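How to Set Up a Towel-Folding Demo for Visitors

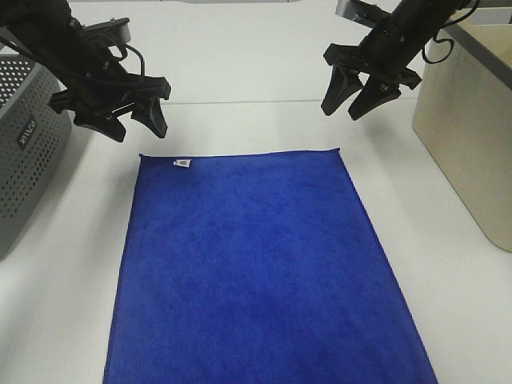 Folding is a good task for an open day. Visitors know what a folded towel should look like, so you can spend your time on the robot. These steps come from our visitor day at the Sekness lab on 9/7/20.

1. Clear the middle of the table. Anything that has to stay goes at the sides.

2. Lay one towel out flat and square it by hand. Pick a color that stands out against the tabletop.

3. Move both arms to the start position with the grippers open. Check that the cables have slack and will not drag on the cloth.

4. Run one full fold before the doors open. Ours takes about 40 seconds. If a gripper misses a corner twice, recalibrate.

5. Keep visitors 2 meters back while the arms are powered. One person talks and another stays at the stop button. Mercy Mollel did the talking for us and Evander MacRitchie had the button.

6. Shake out the towel and lay it flat again between runs. Power down first if you need to reach under the arms.

Plan on groups that can all see the table. We let in 30 people at once and the back row missed most of it.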